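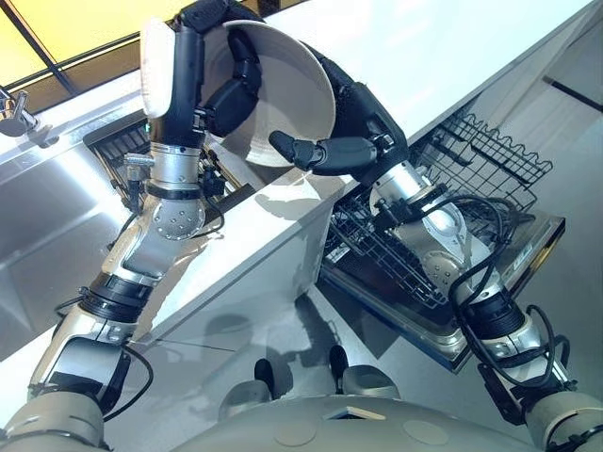
The kitchen and dishes item was taken first, before the rest of the agenda, as agreed at the March meeting. Storage was the main question. The group went over what is kept at the Gostgate kitchen and what should go to the Skaltberg building when the shared lunches move there. The wide shallow white dishes, like the one held upright over the white countertop, are used for nearly every lunch and it was agreed they should stay together as one set. Splitting them between the two buildings was discussed and dropped.

**Kitchen and Dishes Group, minutes, Oct 2, 2018**

Minutes of the March meeting were read and approved with one correction: the shelf paper was bought for the tall cupboard, and the minutes had said the pantry.

**1. Dish count**

The full count was done the week before the meeting. There are 143 pieces in all, counting plates, bowls, cups and serving dishes. Cups were counted without saucers, as the saucers are going to the Revidance sale. Two serving dishes have chips on the rim and will be taken out of use. It was asked whether chipped pieces could be kept for plants. Agreed, as long as they are not put back in the kitchen.

The count sheet will be taped inside the door of the tall cupboard. Anyone who breaks a piece should cross it off.

**2. Where things go**

Several people said they can't find anything after a lunch because each crew puts dishes away differently. The following was agreed:

- Dinner plates on the bottom shelf of the tall cupboard, stacked no more than 30 high in total across the shelf.
- Shallow dishes on the middle shelf.
- Cups on the top shelf, upside down.
- Serving dishes in the wide drawer with a towel between them.
- Nothing left on the countertop overnight.

There was some disagreement about the cups. One member would like them lower down, since the top shelf is hard to reach without the step stool. It was left as it is for now and will be looked at again after two lunches.

Labels for the shelves will be printed in large type. The old handwritten ones are to come down first.

**3. Washing and drying**

The drying rack is too small for a full lunch. Wet dishes end up on towels along the counter and the towels are soaked before the second load is done. A larger rack was proposed. The Deng catalog has one that fits beside the sink, and the price was thought to be fair. Approved. The order will go in with the next supply order to save on delivery.

It was also agreed that plates should be scraped before they reach the sink. The strainer was blocked at both of the last lunches. A scraping bin will be put at the end of the serving table, and a sign will go up.

Dish towels go home with whoever is last to leave and come back clean. Four are missing.

**4. Move to Skaltberg**

The Skaltberg kitchen has less cupboard space. The sink is deeper and there is a second counter by the window. The building will be open to us the day before the first lunch. Packing will be done at Gostgate the same morning.

Boxes: small ones only. The last time dishes were moved the boxes were too heavy and one gave way on the stairs. Newspaper leaves marks on white dishes, so plain packing paper will be used. Plates are to be packed on edge. Each box will be marked with its shelf.

A cart is needed. The one at Gostgate has a bad wheel. It was asked if Revidance would lend theirs again. A request will be sent.

**5. Countertop**

A question was raised about hot pans. Some people have been putting them straight down on the counter. Trivets are in the second drawer and will be moved to the hook by the stove so they are seen. Scouring powder is not to be used on the counter. Dish soap and a soft cloth are enough.

**6. Other business**

The faucet at Gostgate still drips. It has been reported twice. A third report will be made in writing.

The large coffee urn needs a new gasket. Part number to be looked up before the next meeting.

The request for a second can opener was approved.

**To do before the next meeting**

- Print and put up shelf labels
- Order drying rack
- Ask Revidance for the cart
- Buy packing paper and small boxes
- Written report on the faucet
- Find the missing towels, or replace them

Next meeting will be held at Skaltberg once the dishes are unpacked. Date to be sent out by email.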